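**Can Machines Do Our Chores Yet?**

Project report, Masilela workshop course
Zinhle Pillay and Thandeka Shabalala

We started in May with a simple question. Stores sell robot vacuums, and the Brudel warehouse near school moves boxes with carts that drive themselves, so why does a person still clear the kitchen counter? We chose small counter jobs, mostly picking up a dish or moving a light item, and gave each job 30 tries.

Thandeka did the timing. Zinhle kept the notebook and reset the table between tries. A person did every job first so we had something to compare with.

The arms were slower than us on everything. Thin rims were the hardest part, and a bowl that started a little to one side of its usual spot could spoil a whole run. Light items also slid when a finger touched them too early. We had planned to test folding towels as well, but dropped it after 2 afternoons.

The setup has two arms bolted to a front rail, over a dark brown marble surface.

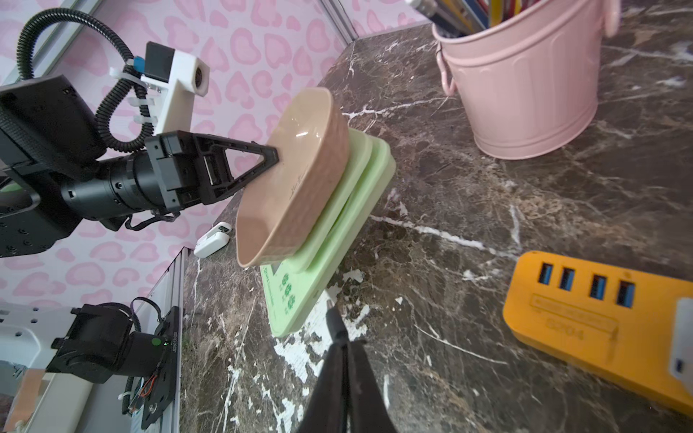
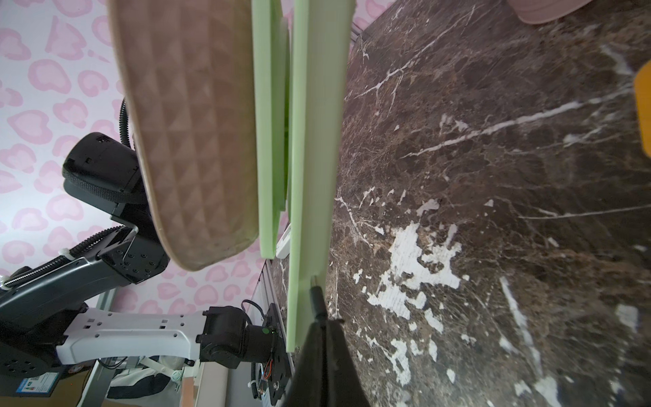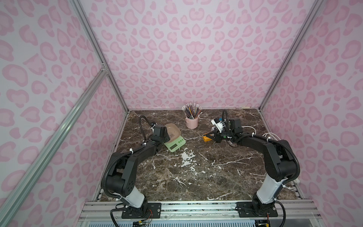
Our answer for now is no for the home and maybe for the shop floor. At Fandstead, the packing plant we visited, parts arrive in the same position every time and the arms there keep up well. A kitchen changes every day. We would like to repeat the bowl job with softer fingertips, and Thandeka wants to try cups with handles. The notebook pages and timing sheets are in the appendix.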